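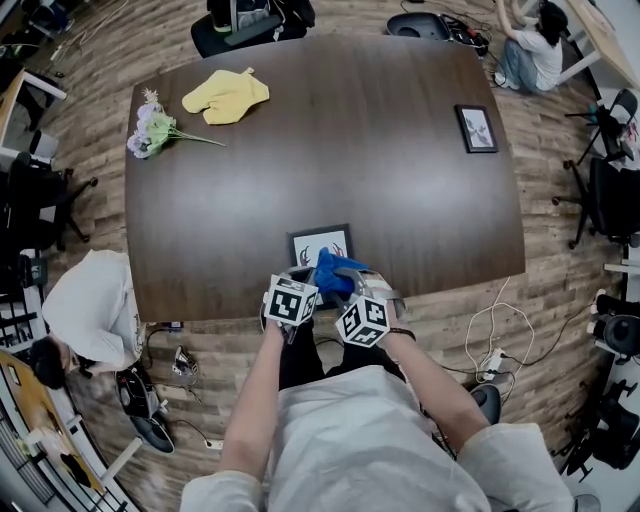
KESTWOOD, 4 June 2021. Good news from the Sonport workshop, where the hand-held grippers are back in use after a long and rather patient round of upkeep that began in January! The team went over all five of them, replacing worn finger pads and putting fresh marker cubes on the fingers (the old prints had faded and the tracking kept slipping). Each gripper then goes through 260 practice grasps on cloths and other household things before it is signed off. Pintér, which supplies the pads, now suggests a change every 300 hours, and the Mistum branch will follow the same schedule.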